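Notebook > Phones > Nalari loan handset

Print this page | E-mail this page

Apr 19, 2026

Right, the Nalari. Back on the bench after its little holiday in the drawer, and it has finally taken the update that was meant to land in February. The download stuck at 30 per cent twice on the Drorville wifi, so I gave up and used my own hotspot, which got it done in 12 minutes (annoying, as that's my data allowance!).

First thing I looked at was standby drain. Left it overnight with the SIM in, everything synced, screen off, and it lost 6 per cent. Before the update I'd written "awful, see next page" and then of course there's no next page, so I can't compare properly. Feels a lot better though. I'll do a second night with Bluetooth off and write it down this time.

Fingerprint reader is still fussy. Right thumb fine, left thumb hopeless, and deleting and adding it again made no difference. Lindutari's support page says to take the screen protector off, but ours hasn't got one on, so that's that. 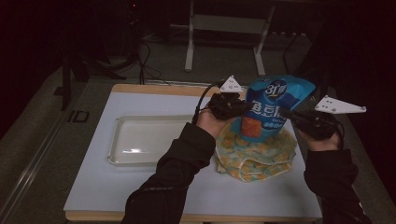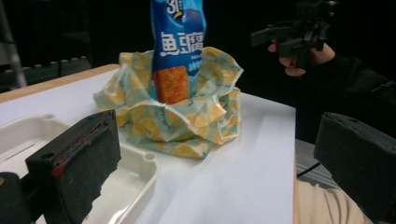
Blue snack bag and patterned wrapping, two views.

Charging next. The Buzatu plug we've all been sharing does charge it, but the phone never says "fast", whichever cable I try. The old white brick from the top shelf does say "fast". Whoever has the cable tester, could I have it back please? I'd like to know if it's the plug or the phone being picky before I moan at anyone.

Copied 216 photos off it over USB and all of them came across, dates intact, which is more than I can say for last time. The gallery app still shows a grey square for a second when you open an album, then catches up.

Oh, and the alarm volume now follows the ringer slider again. Whoever is used to turning the ringer right down at night, go and check your settings or you'll sleep through it like I nearly did.

Still to do: second overnight run, call quality out by the car park, and find out whether the spare SIM tray fits. I've left the phone on charge, PIN is on the usual sticker.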